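About Us

Hi! We're Rincombe, a small robot learning group, and this is the page where I try to explain what we do all day without making it sound either grander or duller than it is. I write most of the web pages here (the others write most of the code), so if something reads oddly, blame me.

The short version: we teach small, cheap robot arms to do small jobs by showing them how. Then we spend a lot longer finding out how few examples we could have gotten away with.

How we got going

Rincombe grew out of an evening class. A few of us were teaching basic electronics at the Skastden site, and we had two arms on a bench that people could drive by hand. Everyone loved driving them. Then everyone asked the same thing, which was whether the arm could now do it alone. And we had to say well, sort of, sometimes, if you leave the lamp where it is.

That "sort of" bugged us enough to start a group over it. The recipe we were using was the usual one. You drive the arm through a task a bunch of times, you save the camera views along with the joint positions, and you train a network to predict the next moves from what it sees. It's a great recipe! It also falls apart in ways that are hard to see coming. Our first policy for picking up a foam block was lovely all morning and then useless after lunch, when the sun got round to the other window.

So we started keeping proper notes. What did we change, what broke, what could we drop without anything breaking. Those notes are pretty much what the group is now.

What we work on

The thing we're best known for (in a fairly small circle, I'll admit) is a method we call Lostdale. It's a way of picking which demonstrations to record next, and I'm going to explain it properly because people keep asking me at open evenings and I keep doing it badly with my hands.

Say you want an arm to reach out and touch a target on a table. The lazy way to gather data is to drive it there over and over, moving the target a little each time, until you get bored. We did that for ages. The trouble is that people are awful at being random. I put the target in the same few comfortable spots every time, a bit left of center, nicely within reach, and I'd have sworn to you I was spreading it out. When we plotted my sessions the dots sat in one fat clump with a couple of lonely ones out in the corners.

With Lostdale you record a small starter set and train 2 policies on it, the same in every way except for the random numbers they start from. Then you show both of them a fresh table layout and compare what they'd each like to do. Where they agree, we move on. Where they disagree a lot, that's a layout they haven't really learned, and that's where a person sits down and records a demonstration. Train again, compare again, keep going until the disagreements get small and boring.

The idea of using disagreement like this is old, and we didn't come up with it. Plenty of people have done fancier versions. What we added is mostly plumbing: a way to run the comparison quickly on a desktop machine while somebody is still sitting at the bench, so you aren't waiting overnight to be told where the target should have gone. There's also a fix for a problem that ate our whole first summer, when the two policies would disagree about the speed of a move and the score would treat it as a disagreement about where to go. Now we line the two paths up by shape before we compare them. It's a few lines of code and it made more difference than anything else in the project.

What we found

On our reach-and-touch task, the old way took 344 demonstrations before we were happy with it. With Lostdale we stopped at 200 and got a policy that held up just as well on the layouts we'd kept back for testing. I was really pleased with that. I'd like it to be a bigger gap and I think it can be, but it's a real saving when every demonstration is a person with a sore shoulder.

Some caveats, and I mean them. We ran this on one kind of arm and one family of tasks. The kept-back layouts were chosen by us, from tables that look like our tables. And the policy still doesn't love clutter. Add a few things it never met in training and the two copies start disagreeing about everything at once, so the score stops telling you much. We tried 13 different ways of weighting the score to deal with that. A couple helped slightly, most did nothing, and one made the arm so cautious that it just sort of hung there. All of them are in the write-up, including the hanging one.

Grasping is a different story again. With reaching, being a little off is fine. With grasping, a little off means you've shoved the thing across the table. Lostdale helps there too, but less, and we think it's down to the cameras not seeing enough of the fingertips at the moment that counts. We're trying a closer view now. Ask me in a few months!

The bench

I get asked about equipment more than anything, so I'll go through it. We use light plastic arms driven by small servo motors, the kind where you can see all the wiring and get at every screw. They wobble a bit. The joints have some slack in them, and the slack changes as the parts wear. Folks from bigger labs sometimes look slightly pained about this, but I like it. If a method only works on a stiff, beautifully calibrated arm then it's not much good to the people we'd like to help, who are mostly teachers and hobby builders and tiny workshops.

We keep the work surface plain white for the basic reach tasks. That gives us a simple place to start, and shadows show up on it very clearly, which is both handy and a pain. Handy, as a finger and its shadow together give the network a clue about height. A pain, as moving one lamp swings the shadow around and the clue turns into a lie. We used to fight this by taping the lamps down. Now we move them on purpose between recording sessions and let the network deal with it, and it mostly does. 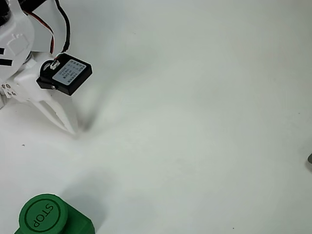
Gripper finger down near the tabletop, with the green STOP button in the corner.

We like objects in bold, solid colors for early tests, with simple shapes that are easy to tell apart from the table. Once a policy is steady with those, we bring in the dull stuff: gray things, shiny things, things the same color as the arm itself. White on white is brutal, by the way. If you want to be humbled by a paper cup, come and visit.

How we work

We're a part-time bunch and we meet at the bench on Tuesday evenings. Whoever ran the last set of trials goes first and shows the failures before the successes. I pushed for that rule and I've regretted it on several occasions, usually my own. You learn a lot from watching an arm get it wrong, though, especially if you watch with somebody who didn't record the data and has no feelings about it.

Everything goes in the shared log, and the log is kind of a mess. We've tried templates. People fill in the first two boxes and then write "see below" and type whatever they like underneath, so these days we just let them. Search works fine.

Each September we take one old result and run it again from scratch, with whoever joined most recently in charge. Last time it was the reach task, and the re-run found that one of our camera settings had never been written down anywhere. Embarrassing, but now it's written down.

We're paid for partly by the evening classes and partly by the Jayawardena Fund, who have backed us since the early bench days and who ask very good, slightly scary questions once a year. They don't get a say in what we publish, and they've never asked for one.

What's next

Two things are on the go. The first is getting Lostdale to cope with tasks that have several steps, where a disagreement early on might not matter at all by the end. Right now the score treats every moment of a move the same, and I'm pretty sure that's wrong. The second is a starter kit for classrooms, with the code, a parts list and a set of table layouts you can print out. The layouts are finished. The code is nearly there, and the install guide needs somebody who isn't me to read it and tell me where they got stuck.

Come and see us

We hold open evenings at Skastden and you don't need to know anything about robots to come along. You can drive an arm, record a few demonstrations, and see what a policy makes of them (your reaching style is more recognizable than you'd think). Kids are welcome with a grown-up. Parking is round the back, past the bike racks, and the door sticks, so give it a good push.

If you'd like to try Lostdale on your own arm, please write to us through the contact page and tell us what arm you've got, what cameras, and what you want it to do. We're slow on email during class weeks but we do answer. And if you've tried it already and it didn't work, I'd love to hear about that too, with logs if you have them.

Page last updated 10/7/25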